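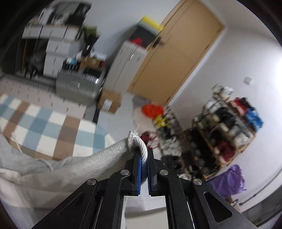

Notebook 13, page 80

Wed 13 December

Bedding and cords. Grey daylight all morning, desk lamp not used.

I started with the white woven piece because it has been on my list since April. The body of it is soft and wide, and at the end it goes narrow, into a kind of tube with a fine rib in the weave. After the tube comes the cord, with a small frayed knot at the tip and one loose thread standing out of it. I wanted to know if the knot can be left as it is or if it must be opened and made again. For today I leave it. The thread is only from the outer layer, as far as I can judge with the needle, and if I cut it short now I will lose the part I need for tying in.

Remark for colleagues: please do not pull this thread. I know it is tempting.

The narrow part is much tighter than the rest. When I roll it between the fingers I feel the ribs clearly, and under them something firmer, maybe a second cord going inside. I tried to push the blunt needle through from the open side and it went in for a short way and then stopped. Second try with the thinner needle, same place. So there is a seam or a fold there. I marked the place with a pin (yellow head) and wrote it on the card.

The twist of the cord: I compared with the two cotton cords from Wirum which we keep in the tin. The thin one is too shiny and too hard. The other one is near in thickness but it is a real white, and ours is more cream. Next to each other on the same cloth the difference is easy to see, so it would need a short bath in tea or in the weak dye. I prefer tea for a small piece. The Nanside catalogue has an unbleached cord, number 1271, and I think this is the better way. They sell it only in a reel of 500 metres, what is a lot for one cord end, but we will have other use for it. The laundry bags need new strings also.

Bed. I used the bed as the work surface again because the desk is too narrow for the full length of the cloth. The checked cover is good for this work. With the blue and brown blocks under it the white thread is quickly found, and on the pale dotted sheet it disappears immediately. I lost a piece of thread on the sheet last time and searched for it a long while among the dots. So the rule is: cords on the checks, pins on the desk.

The cover itself I looked at too, since I was there. The edge on the near side is fine. The light blue blocks have some pilling, the brown ones almost none. Is it a different yarn, or only that the pilling shows less on the brown? I did not decide this. I will shave one light block and one brown block and compare what stays in the comb.

Dotted sheet: no work needed. One corner has a tired elastic but it still holds.

The grey striped one I did not touch today.

Drawers. In the white drawers by the desk I changed the order a little. Tapes and flat strings are now in the top one of the stack, round cords in the next one, and the old Shimada needle cases under the desk top, left side. Buttons stay where they were. If you look for the seam ripper, it is with the needles and no more with the scissors — I moved it because I always looked there first.

What I did not finish:
- the pale string which goes over the grey cloth. I don't know yet if it belongs to the white piece or came with it from the wash. The weave of it is different, I think.
- the second narrow white cord, at the side of the bed. Its end must be checked for fraying too.
- washing test. I want to do it on the unused end first, thirty degrees, no spin, dry flat on the towel.

On the method for the knot, when the new cord is here. I will open the tip with the awl, lay the old threads around the new cord, bind it with one thickness of silk and close with the small crossed stitch from the Rerkthorpe booklet. The booklet says to wax the silk. I did it without wax on the last bag and it is still holding, but that one is not used so often. This time I will wax.

Ordered: nothing yet. I wait until the other cord is checked, then one order for both.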